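How to log cross-border incident reports from news agencies

Part 2: From first report to dated entry

These notes cover the stage between reading an agency report of a border incident and having an entry in the log that another person can check. They assume that the source list from Part 1 is in place and that the log has one row per incident, not one row per article.

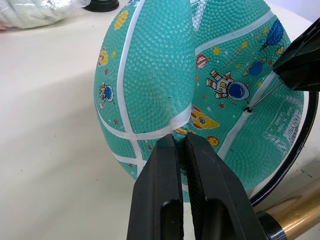
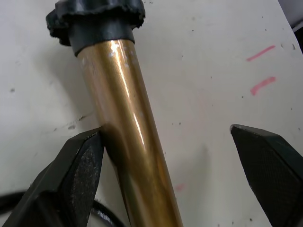

Silvana Camargo asked whether a protest note sent by a foreign ministry should have its own row. It should not, unless the note concerns an incident that is not yet in the log. Enter it in the response column of the incident it refers to. If it refers to several, repeat it in each row and mark it as shared.

1. Fix the incident before the reaction

Agency copy usually leads with the reaction: an ambassador is summoned, a minister warns, a crossing is closed. The event itself may be in the fourth or fifth paragraph. Find it first. Write down the place, the day, the parties named and the harm reported, in that order, leaving blank anything the report does not give.

Do not fill a blank from a second article at this point. Finish the first row from the first article, save it, then open the second.

2. Separate the claim from the claimant

Each statement of fact goes in with its source. The log uses three fields:

Claim: what is said to have happened.
Claimant: the office or person who said it.
Carrier: the outlet that printed it.

The carrier is often mistaken for the claimant. If an agency writes that shells landed near a village, "according to the provincial governor", the governor is the claimant and the agency is the carrier. If a newspaper then reprints the agency, the carrier is still the agency. Enter the newspaper under reprints.

Keep the wording of labels such as "terrorists", "militants" or "armed men" in quotation marks in the claim field. In the summary field use the neutral term from the list at the back of the handbook.

3. Convert the time

Reports give local time, capital time, or none. Two neighbouring states may be half an hour or more apart, and an incident shortly before midnight can fall on different days on each side of the line. Enter the time as printed, then the converted time in UTC in the next field. If the report says only "Thursday", enter Thursday and leave UTC blank. Do not take the publication time as the time of the incident.

4. Place the incident

Use the name of the nearest settlement as the report spells it, then the standard spelling from the gazetteer. Many border places have two names, one on each side, and choosing one can be read as taking a position. The log holds both.

Distances from the border are entered only when a claimant gives them. Measuring from a map is a separate task and has its own column - do not mix the two.

5. Enter casualties as a range

Early figures differ. Enter the lowest and highest number given by any named claimant, with the claimant beside each. Do not average. If a later report replaces an earlier figure from the same claimant, keep the old one in the history field and move the new one up.

Killed, wounded, missing and detained are four columns. "Lost" is ambiguous and goes to missing until a claimant is more exact.

6. Check for duplicates

Before saving, search the log by place and by a window of 2 days either side. The Vadholm log stood at 2,710 rows when Adelmo Sartori and Viola Sorrentino went through it in January, and 468 of them were second entries for an incident already recorded. Some 70 of those came from spelling alone. The rest were mostly reaction stories logged as new events, the fault that step 1 is meant to prevent.

When a duplicate is found, keep the older row number. Copy the claims across from the newer row, then mark that row as merged. Rows are never deleted, as other people may have cited them.

7. Set the status

Single source: one claimant only.
Matched: two claimants on the same side agree.
Acknowledged: both governments accept that the incident took place, even if they disagree on blame.
Denied: one government states that it did not take place.

A summoned ambassador does not by itself make an incident acknowledged. Read what the ministry said to the ambassador, if it was published, and set the status from that.

Part 3 deals with joint statements and with incidents at sea.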